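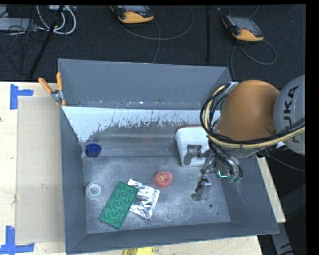 How do you sort out a big bin of odds and ends without losing the will to live?

I've got a large grey tub that has become the home for everything small in the house: toy bricks, cups from the play kitchen, lids, wrappers, bits I can't put a name to. Every December I promise myself I'll go through it and every December I tip it out, feel tired and scoop it all back in. We've 2 children and not much cupboard space. Where would you start?
Posted 14/09/2019

Answer from Châu Ninh

Start with the rubbish, and only the rubbish. Put the tub up on a table so you aren't bent double, make yourself a tea, and take out the foil, the torn packets and anything sticky. Don't decide about anything else yet, however much it winks at you! I did ours over a wet weekend and a surprising amount went in that first go, mostly sweet papers, I'm sorry to say.

After that I pull out whatever has a proper home somewhere else. Cups go back to the kitchen, bricks go to the brick box (every last one, even the flat plates that never seem to fit anywhere), and tubs get matched with their lids if you can bear it. What's left is the real muddle, and it's usually a good deal smaller than you feared. I keep mine in a shallow Bråten tray now, as things sink in a deep tub and then you forget you own them.

If the bin itself is scuffed, warm water and a drop of washing-up liquid will shift the grime. Scratches stay, but they do no harm, and I've grown rather fond of mine.

Answer from Dridness

just chuck it all. if you haven't looked for it since last year you don't need it

Answer from Sinum

I wouldn't chuck it all, bricks are dear to replace and a charity shop will often be glad of them if they're clean. What worked for us was letting the children choose 52 things to keep, one for each week of the year, which they thought was a marvellous game and took far more seriously than I'd expected. My youngest agonised over a bottle top until bedtime. Do check the small round bits for batteries before anything goes in the bin, love.

Contact us | © Sevent Household Help | Back to top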